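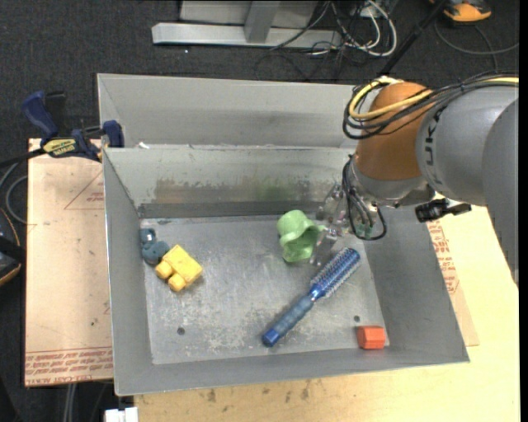 Gelville picking cell — weekly meeting
Friday, May 24, 2019
Present: Afroza Munshi (chair), Rhona Paterson (minutes), Bednarek, Inda
Apologies: Hindora, who had the good sense to be on leave

1. Last minutes
Agreed, after Bednarek's name was spelled correctly.

2. The protective stop
On Tuesday's overnight run the arm halted at pick 325 and stayed halted until the morning. The log gives the cause as "unexpected force." Inda's reading is that the gripper went for the hairbrush, missed, and pressed on the bin floor with real conviction. Bednarek suspects the cable loop at the gripper snagged on the rim. Both were invited to prove it.

Afroza asked why the alert had reached no one. It went to an address belonging to an intern who left in May of last year.

3. The reset
More serious. The stop was cleared from the pendant while Inda still had a hand in the bin, retrieving the brush. No injury. The arm moved nearly 4 inches, Inda moved considerably farther. Agreed that shouting "clear?" across the room is not a procedure — whoever reaches in keeps the pendant.

4. Actions
Bednarek: shorten and re-tie the gripper cable.
Inda: raise the lowest pick height by 3 mm, rerun 165 picks, attended.
Rhona: fix the alert list, write up item 3 for the safety file.

5. Any other business
Bin clamp to be checked before each run. Hindora to be told he missed nothing.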